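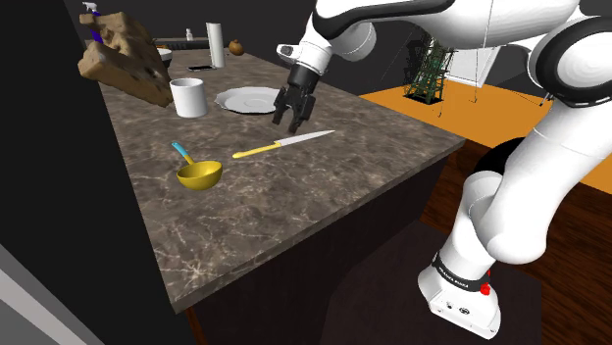 Fig. 2. Kitchen cell in the simulator, gripper over the counter, knife below the fingers.

5.2 Arm stops above the object and won't close (fault 2325)

Applies to the Mondar kitchen cell, simulated and real. Read the whole section before you clear anything. Clearing first wipes the log and then we can't help you.

What you get: arm comes down, stops short, fingers stay open. Panel shows 2325. Sometimes the arm tries again on its own, sometimes it just hangs there. In the simulator the loaf of bread may also sit tilted, off the counter. Same root problem in our tests, bad contact shapes in the scene file.

CAUTION: Real cell only. A stopped arm is not a safe arm. It can restart when the fault clears. Hit the emergency stop before you reach in. Never take a knife out from under the gripper with power on. Heike Lammers has the lockout tags, ask her.

Simulator first

1. Pause the run. Don't close the window.
2. Save the log. File menu, Save Run Log. Put your initials in the name.
3. Open the object list. Look for anything marked "no contact". Loose objects show up there too.
4. Floating object: select it, press Drop to Surface. If it floats again after one second, delete it and load it fresh from the Selport library. Do not drag it down by hand, you'll push it through the stone.
5. Check the knife. Grasp point has to be on the handle. The old Tiedemann import put it on the blade, and the planner refuses to close there.
6. Set approach speed to 50. Factory value is higher, leave that alone until the run is clean.
7. Clear 2325. Start the run from step one, not from the pause.

Note: Load timeout is 2000 ms. Slow machines hit it and throw the same code. If the object list is clean and you still get 2325, raise the timeout before you go looking for anything else.

Then the real cell

1. Emergency stop in. Tag on.
2. Take off anything sharp. Spare plastic utensils are in the Uvonitz crate.
3. Wipe the fingers. Check both move freely by hand.
4. Everybody out of reach. Release the stop, home the arm, clear the fault.
5. Run one pick with a mug. Keep your hand on the stop the whole time.
6. Fault comes back: stop, tag, call Volker Grube. Don't try a third time.

CAUTION: Do not copy a scene to the real cell while 2325 is open in the simulator. That was the May incident. Arm cleared itself and came down on the conuter with a blade in the fingers. No one hurt, gripper scrapped.

Note: Santosh Shukla is reworking the contact check for the next release. Untill then step 3 of the simulator list is manual, every run.

Send logs to Wolfram Engelhardt with the scene file attached. A log without the scene file gets sent back.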